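The Bin of Odds and Ends

I have been putting off the odds and ends for weeks. You know the ones. They don't have a drawer, they don't have a shelf, they live wherever they were last put down, and then every so often you scoop them all up in a temper and drop them into something big with sides. Then you feel tidy for an afternoon!

Eun-ji Yeom, who I used to share a flat with and who still thinks she's allowed to comment on my cupboards, rang on Sunday while I was in the thick of it. She asked what I was doing and I said sorting, and she said "sorting or moving?" Rude, but fair. I have moved the same bag of curtain hooks between four different homes in this flat. We don't have curtains that take hooks. I think they came from the house in Drostitz, so they have crossed a border with me, and I still couldn't put them in the rubbish.

So this time I've tried to be a bit stricter about it. The rule I've set myself is one container for the awkward things, and I don't get another until that one has been gone through. It has to be open, because if it has a lid I will put things on the lid. I learned that from the Treltis boxes I bought when we moved in (nice boxes, good handles, I've no complaints about the boxes). They stack so well that you never look in the bottom one again. I opened it last week and found a tax letter, a bath plug and a birthday card I'd written and never posted. Happy birthday, Na-rae, it's only two years late.

A big grey bin with nothing over the top is much better. You walk past and you can see what's in it, and after a few days it starts to annoy you, and being annoyed is the only thing that has ever made me tidy. I did try a basket first but the small stuff finds its way down the gaps. Smooth sides, flat bottom, that's what you want.

The other thing I've been doing is not filling it. My old way was to cram everything in until it was basically a solid block, and then to get at one thing you had to tip out the lot on the carpet and spend the evening crawling about. If there's only a small number of things in there you can go through it standing up with a cup of tea in the other hand.

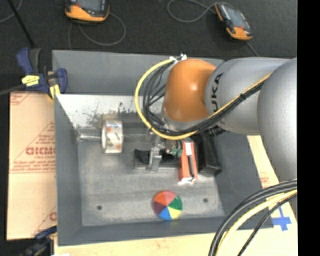
Tape, for a start. How does anybody keep hold of tape? I buy a roll, I use it for one parcel, and it vanishes until I've bought the next one, and then both turn up together looking pleased with themselves. I have now decided that tape is allowed to live in the bin for good. It's the one exception. Everything else has to be on its way somewhere, but tape can stay, and I stand it up on its edge so that I can grab it. If you lay it flat something gets put on top of it and then you're back to buying more tape.

Balls are harder. We have no dog and the nephews are only here in the holidays, and yet there's always a ball. I like a ball with panels in different colours, it cheers the place up, and I will admit to chucking one from hand to hand while I'm on hold to the water company. But it has no natural home. Put it on a shelf and it rolls off, put it in a drawer and the drawer won't shut. Na-rae's suggestion was to sit it in a cereal bowl, which I did for a week, until I wanted the cereal bowl.

And then there's what I call the hardware, meaning anything metal or plastic that plainly belongs to something else. Rods, fittings, brackets, the little end bits. My dad would have known what every one of them was for. I mostly don't, so I've started putting a label on them as soon as they come off whatever they came off. "Blind, back bedroom." "Spare from the Pritley shelf." It takes no time at all if you do it straight away and it's completely impossible if you leave it until the weekend, when every bracket looks like every other bracket. I used plain sticky labels from a pack of 100 and a biro – nothing fancy.

Na-rae Ryu (same Na-rae, she of the late birthday card) does hers quite differently. She has a wall of tiny drawers, the Heo ones with the see-through fronts, and she has written what's in every drawer on the front in lovely neat writing. I went round to admire it and it really is beautiful. I asked her where she kept the things that didn't go in any of the drawers and she went a bit quiet and then showed me the cupboard under the stairs. I felt so much better about my life.

I do think there's something in the drawers for small things though, screws and fuses and so on. A big bin is rotten for those. They slide into the corners and you end up fishing about with your fingertips. So I've got a jam jar for anything smaller than a thumb, and the jar sits beside the bin, and when the jar's full I'll think about it. It isn't full yet. Please don't ask me about the second jar.

Right, what else. A few of you asked after the last post how long I give things before they go, and my answer is 3 goes through. If I've picked something up on three separate sorts and put it back each time with no idea what it's for, it goes to the charity shop if it's any use to a human being and to the tip if it isn't. The curtain hooks have had two. I'm trying to be brave. The next proper sort will be in March, when I've got a few days off, and I've told Eun-ji she can ring and check.

I also want to do the hall cupboard while I'm at it, as the vacuum falls on me whenever I open the door, and there's a bag in there that I'm fairly sure is full of other bags. If anyone has got a good way of hanging up an ironing board on a door that isn't very strong, do leave me a comment. I've had one go with a hook and it took a bit of the door with it.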